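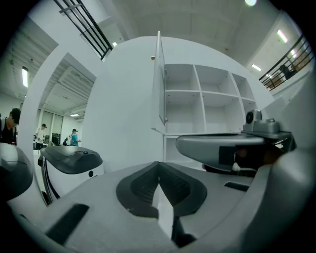 The white cabinet at Cerholm, with its curved outer panel.

Cerholm shows off new storage wall, but the sums need work

8/28/21

Cerholm has put its new white cabinet unit to use in the shared workroom, and the company would like everyone to know that the clutter problem is solved. We'll see.

The unit is a Trotodine, fitted by local joinery firm Tuominen. It has open shelving, a cubby under a framed glass door, and a white benchtop along the front. According to Cerholm's flyer it will "give every item a home" and save staff 38 minutes a week of looking for things. The flyer doesn't say who timed this, or how, or what they were looking for.

Nafula Mwakalinga, who manages the building for Cerholm, said the figure came from Tuominen's sales material. Asked whether it had been tested on anybody in the building, she said it was "a guide".

The whole job cost $4000, including fitting. Mwakalinga said that was a fair price for something staff would use every day, and that the old metal lockers had been an eyesore. They also had doors that shut and keys that locked, which the new unit mostly does not. There is a frosted, ribbed glass panel in the door, and it will do a decent job of blurring whatever gets shoved behind it. The rest is open to view.

Open shelves are lovely in a catalogue. In a room where people leave cartons and bottles wherever there's a flat spot, they tend to look lovely for a fortnight.

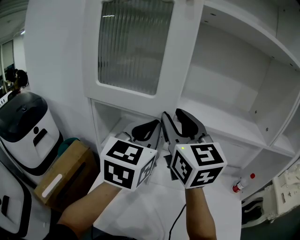
In-ho Jin has worked out of the room since April and was one of the people consulted before the order went in. He said he asked for more doors and was told each extra one would add $600.

"So we got shelves," he said. "I don't mind them. I just know what I'm like, and I know what the rest of this lot are like. Give us a bench and there'll be stuff on it by lunch."

He does rate the height of the benchtop and reckons the lower cubby is the best part of the thing, provided it doesn't turn into the place where odds and ends go to be forgotten. He would like labels. Mwakalinga said labels had been discussed and were felt to spoil the look.

Tuominen's brochure says the small screw holes on the shelf panels can be covered with white caps. The caps are sold separately, in packs of 65, and Cerholm hasn't ordered any. It's a small gripe, but at this price you'd think somebody could throw in a bag of caps.

The brochure also says the white surfaces carry a finish called Diluron that "resists everyday marks". Neither Mwakalinga nor Jin could say what counted as an everyday mark. The care sheet that came with the unit advises wiping spills straight away and keeping tape, marker pens and anything hot off the surface - fair enough for a dining room, a bit hopeful for a workroom.

Cerholm has not said whether a second unit will follow, though the flyer calls this one "stage one" and shows a drawing with cabinets down the full length of the wall. Mwakalinga said no money had been set aside for that yet and the drawing was "an idea of how it could look".

Staff have been asked to clear their own things off the floor and benchtop at the end of each day. There was a similar request about the lockers. It was taped to the front of one of them for years.

Anyone wanting a shelf can put their name on the sheet at the front desk. Comments about the unit go to Mwakalinga by email.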